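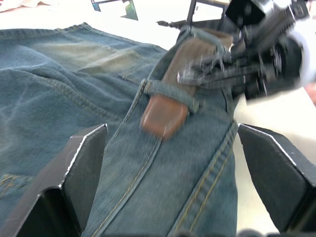 Pantalón vaquero sobre mesa blanca.

Cómo reservar y preparar la visita a la galería de drenaje de Zorkine

Nivel: básico
Última revisión: noviembre

Este procedimiento es válido para el recorrido largo (entrada por el pozo Farouk, salida por la bocamina de Sekden). El recorrido corto no requiere reserva y se tramita en taquilla.

Datos del recorrido
Longitud total: 2.703 m
Desnivel: 482 peldaños metálicos, todos de bajada
Duración: dos horas, sin contar la charla de seguridad
Edad mínima: 12 años

1. Reserva
Las plazas se gestionan a través de Drelex. Hay que crear una cuenta con correo electrónico y teléfono móvil. En el menú «Visitas subterráneas» se elige «Zorkine, recorrido largo» y después el turno. Los turnos en gris están completos; los turnos en naranja admiten lista de espera.

Al introducir los asistentes, el nombre debe coincidir con el del documento de identidad. En la entrada se comprueba uno por uno y los cambios de titular solo se aceptan hasta la víspera a las 18:00. Una misma cuenta puede tener como máximo 2 reservas activas.

Tras el pago llega un correo con un localizador de seis caracteres. Si no aparece, conviene mirar en la carpeta de correo no deseado antes de repetir la operación: el sistema no detecta duplicados y la devolución del segundo cargo se solicita por formulario.

2. Ropa
Pantalón largo obligatorio. El vaquero está admitido, aunque tarda en secar y en el tramo inundado el agua llega al tobillo. Para quien tenga previsto seguir ruta después, es preferible llevar un pantalón de recambio en el coche.

Calzado cerrado con suela de relieve. No se admiten sandalias ni zapatillas de lona. La temperatura interior es estable todo el año y basta una capa de manga larga con un cortavientos ligero.

El casco y la lámpara se entregan en el pozo Farouk. La lámpara propia puede llevarse como repuesto. 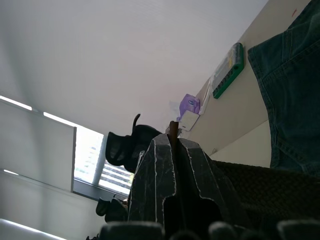 3. Llegada
El aparcamiento está en Sekden, al final del recorrido. Desde allí sale la lanzadera hacia el pozo, 40 minutos antes de cada turno. El billete va incluido en la reserva y no hay aparcamiento para visitantes en la parte alta.

Orden de los trámites en el pozo:
Presentar localizador y documento.
Firmar la hoja de responsabilidad (los menores la traen firmada de casa).
Depositar mochilas de más de 20 litros en consigna.
Recoger casco y ajustar el barboquejo.

4. Dentro de la galería
El grupo avanza en fila. En la escalera se mantiene una separación de cuatro peldaños con la persona anterior y una mano siempre en el pasamanos. Los tramos con techo bajo están señalizados con pintura amarilla. No hay cobertura móvil ni aseos.

5. Cancelaciones
Hasta 72 horas antes se devuelve el importe íntegro. Pasado ese plazo solo se permite cambiar de turno una vez, desde «Mis reservas». Cuando el cierre se debe al caudal, Drelex envía un SMS y ofrece cambio o reembolso; la respuesta debe darse en un plazo de diez días.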